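Plirkalthorpe Workroom -- Gallery: Small Desk Items

Plirkalthorpe keeps a short gallery for each category in its stationery catalog. The pages cover what a person reaches for at a desk: things to write with, things to stick with, and something to stand them in. Items are grouped by use. Catalog numbers follow the order of entry, so neighbors on a page may be far apart in the list.

The notes are short on purpose. Length, weight and storage advice are in the printed list, revised each October.

Sorting by shape

Glue sticks, rods and pencils all roll, and they all fit the same narrow trays. The catalog files them together as "long items, under hand size." Cups and jars are filed as "holders," even when they are stored with the long items. A holder is listed by the width of its opening first and its height second.

Entry 237: one holder, three long items

Small tan container, open at the top, with a dark mark on the side. Glue stick with a white cap and a green body. White rod, longer and thinner than the glue stick. Slender pencil in pinkish orange, point dark and sharpened.

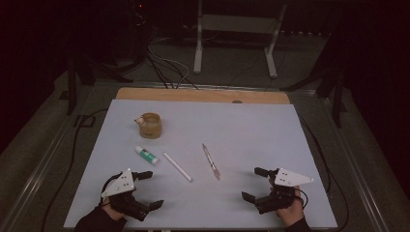
Notes on the set

Glue stick: filed under adhesives, cross-listed here. The cap should be pushed down until it stops. A stick left open for a working day forms a skin, and the top layer has to be cut off before use.

Pencil: points are checked before an item goes back in its tray. Clear and partly clear bodies get the same entry as painted ones; the color goes in the second line.

Holder: anything stuck to the rim is removed at the yearly check. Labels stay on.

Trays and labels

The long-item trays are the Votoris 210 pattern, 10 slots to a tray. Holders go on the open shelf above them, mouth up. Labels are printed on Rana stock, black on white, and placed at the left end of each slot. Older labels with handwritten numbers are still valid -- they are replaced only when the slot changes contents.

Related pages

Rulers and straightedges
Erasers, including kneaded types
Tape, by width
Altorholm shelf list, entries up to 2142

Corrections can be left in the box by the workroom door. Please give the entry number and the line that needs changing.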